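## Clurkedero Hand-Held Teaching Gripper

The Clurkedero is a two-finger gripper for teaching a robot by hand. The operator holds it and does the job, and the recording is used to train the arm later. No arm is needed on site.

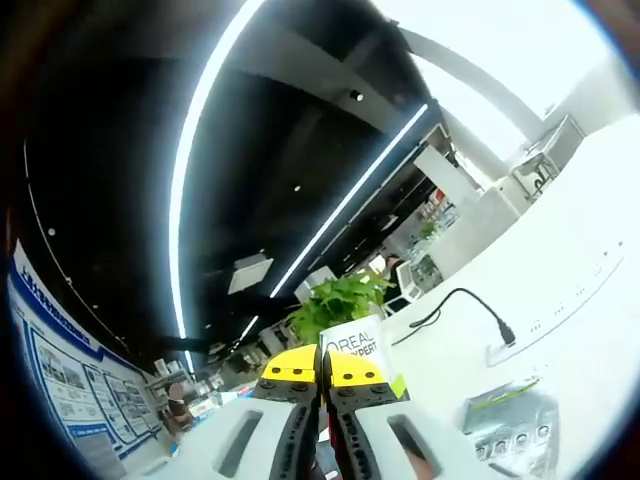 Finger pads are screwed on and can be swapped between jobs. Order spares under part 408. Most customers start with desk and shelf tasks - picking up a box, moving it, setting it down - before trying anything soft or flexible.

Ships from Leltholm in 12 working days. For bulk orders or a loan unit, write to Primo Colombo in sales.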